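Small drawer units — quick answers

Which one do I get for a desk?
Three drawers, plastic. See-through smoky fronts, so no labels needed. Red-orange handles are easy to spot.

Do I have to screw it to anything?
No. Sits fine on a table or a sturdy carton. Keep it under 12 lbs total.

What goes in the bottom?
Heavy stuff. Tape, staplers, teh big scissors.

How do I clean the fronts?
Damp sponge, no scrubbing powder — it scratches.

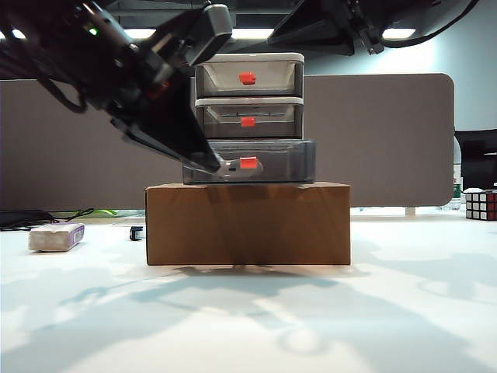

Related
- Brillow bin sizes
- Sorting 500 screws
- Okerard shelf FAQ

Last updated: Apr 18, 2024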